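Volant d'entraînement Vollalero pour monoplace et karting

Équipement de simulation et de préparation physique destiné aux écoles de pilotage, aux équipes de formules de promotion et aux pilotes individuels.

Référence catalogue : 377
Fabricant : Clultberg
Disponibilité : sur commande

Présentation

Le volant d'entraînement Vollalero a été conçu pour les pilotes qui quittent le karting et préparent leur première saison en monoplace. Il reproduit la position des mains, l'effort au volant et la disposition des commandes que le pilote rencontrera dans le cockpit, et permet de travailler ces automatismes entre deux journées de roulage. L'ensemble se compose d'un volant à méplat, d'une colonne à retour d'effort réglable et d'une embase à fixer sur un châssis de simulation ou sur un banc de musculation.

Le développement a été conduit par Lajos Fekete, responsable technique de Clultberg, avec le concours de l'école de pilotage Patirach, dont les stagiaires ont utilisé les prototypes durant une saison complète. Leurs observations ont notamment conduit à redessiner les palettes et à déplacer le bouton de radio vers le pouce gauche. 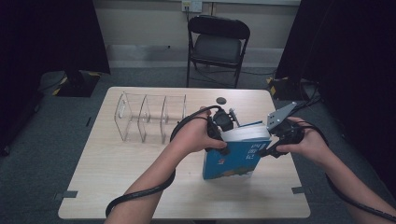
Le volant peut-il être utilisé sans simulateur ?

La colonne fonctionne de manière autonome dès lors qu'elle est alimentée. Le pilote sélectionne l'un des programmes d'effort enregistrés et suit la séance sur l'afficheur intégré. Le raccordement à un ordinateur n'est requis que pour modifier les programmes ou exporter les relevés.

Caractéristiques techniques

Diamètre du volant : 270 mm
Masse de l'ensemble : 9,4 kg
Programmes d'effort enregistrables : 152
Fréquence d'échantillonnage du capteur : 700 Hz
Commandes : deux palettes de changement de rapport, deux palettes d'embrayage, huit boutons
Liaison : USB
Prix public : 2 560 euros hors taxes

Utilisation en école de pilotage

Les établissements d'enseignement peuvent regrouper plusieurs postes sous une même licence. Chaque stagiaire dispose alors d'un profil personnel, que l'instructeur consulte et annote depuis son propre poste. Myfanwy Yorath, directrice pédagogique de l'école Patirach, recommande des séances courtes et fréquentes, de préférence le matin, avec une progression de l'effort étalée sur plusieurs semaines — les plus jeunes pilotes ne doivent pas débuter au-delà du troisième niveau.

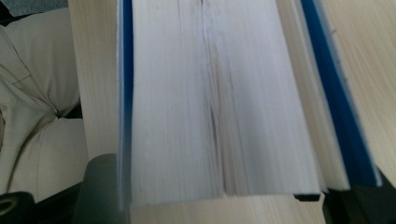 Les relevés de séance indiquent l'effort moyen, l'effort maximal et l'écart entre le bras gauche et le bras droit. Ils sont conservés dans la mémoire de la colonne jusqu'à leur effacement par l'instructeur.

Contenu de la livraison

Volant avec moyeu à démontage rapide
Colonne à retour d'effort et embase
Bloc d'alimentation et câble de liaison
Clé de réglage
Notice en français et en anglais

Le support de fixation pour banc Crăciun est proposé séparément. Il convient de préciser le modèle du banc lors de la commande, les entraxes de perçage différant selon les versions.

Garantie et entretien

L'ensemble est garanti deux ans, pièces et main-d'œuvre. La garantie ne couvre ni l'usure du revêtement des poignées, ni les dommages résultant d'un montage non conforme à la notice. Un contrôle annuel de la colonne est préconisé en cas d'usage collectif — il est réalisé en atelier, et un matériel de remplacement peut être mis à disposition sur demande.

Pour toute demande de devis ou de démonstration, s'adresser à Carys Skyrme, service commercial. Les démonstrations ont lieu le mercredi, sur rendez-vous.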